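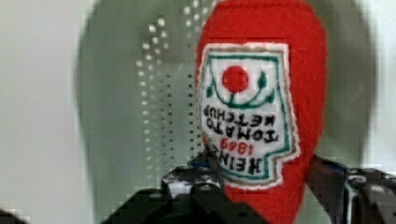

Our project for the term was to take over the Padon cell, one robot arm with a two-finger gripper and a wrist camera, and keep it in good enough shape that the year behind us could use it without swearing at it. The cell lives in the Trokamdale lab at the back of the engineering building and it had been sitting idle for a long while when we got the key. We picked soft toys as our test objects because they forgive a lot. Squeeze a plastic cup too hard and you've got a cracked cup, but a felt toy just squashes, so you can see how hard the fingers are pushing by how the fabric gives. The Heinz ketchup plush became our favourite very early on, partly because the white label with its black lettering is great for judging camera focus, and partly because a bottle held upside down by the neck, fingers closed on the thin part and all the bulk up in the air, shows up a lazy grip straight away.

The team was Janelle Sison (gripper and fasteners), Lovisa Tangen (camera and cabling) and me, Saqib Satti (logbook, software settings and this report). Our supervisor was Veronika Virág.

What we found when we started

The first thing we did was switch everything on and write down every complaint. The arm itself was fine and moved smoothly through its full range. The gripper wasn't. One finger reached the middle before the other, so whatever we picked up got shoved sideways before it was held. Janelle found the reason within an hour and was so pleased she made us all come and look: two of the bolts holding the left finger to its carriage had backed out far enough to turn by hand. We had expected something wrong in the controller and had already spent an evening reading the manual for it!

The camera cable was the other problem. It was clipped tight along the last joint, and when the wrist turned past a certain point the picture dropped out for a moment and came back. Lovisa swapped the cable for a spare and left a proper loop at the wrist, held with a soft hook-and-loop tie so it can slide a bit.

Refitting the fingers

We took both fingers off, even though only one was loose, and cleaned the faces where they bolt on. There was a surprising amount of grey fluff in there. The fingers went back on with thread locker on every bolt, done up by hand first and then with the small torque driver from the Amarasinghe workshop downstairs. After that we closed the gripper on a flat steel bar and checked for a gap on each side with feeler gauges. The first try was still off. The second was good, and we scribed a faint line on each carriage so the next team can see at a glance if a finger has shifted.

Camera focus

The lens on the wrist camera has a very short working range, so anything past the object goes blurry. That's how we want it, but it means focus has to be set with something in the grip. We ended up with a simple routine. Put the plush between the fingers, label facing the camera, and turn the focus ring until the edge of the stitching is as crisp as it will go, then lock the ring. Felt stays a bit fuzzy whatever you do, so use the label and leave the red part alone. I wasted a whole afternoon learning that.

The soak test

Once everything was back together we wrote a loop that picked up a toy, lifted it, turned it over and put it down again. The plan was to run 400 cycles and check the bolts and the scribed lines after each block. It went so well that we kept going through October and finished on 1,369 cycles. There were 8 drops in all. Most of those came in one session when the air conditioning was off and the finger pads had gone a bit shiny with dust, and wiping them with a damp cloth fixed it. The scribed lines still matched at the end, which was the best moment of the whole project for me.

Weekly care sheet

This is taped inside the cabinet door now.

Wipe the finger pads with a damp cloth and let them dry.
Try each finger bolt with the driver. If one moves, write it in the log.
Compare the scribed lines on both carriages.
Turn the wrist slowly end to end and watch the camera picture for dropouts.
Check focus on the plush label.
Back up the settings to the Vidbridge folder.

Still to do

The pads will need replacing some time next term and we haven't found a supplier for the same rubber. The focus ring lock is stiff and could use a longer screw. Lovisa would also like to try a lamp beside the arm. The lab's colour changes a lot through the day, and our late afternoon recordings don't match the morning ones very well.

Thanks to Liv Bråten for lending us the feeler gauges and for letting us stay past closing more often than she should have.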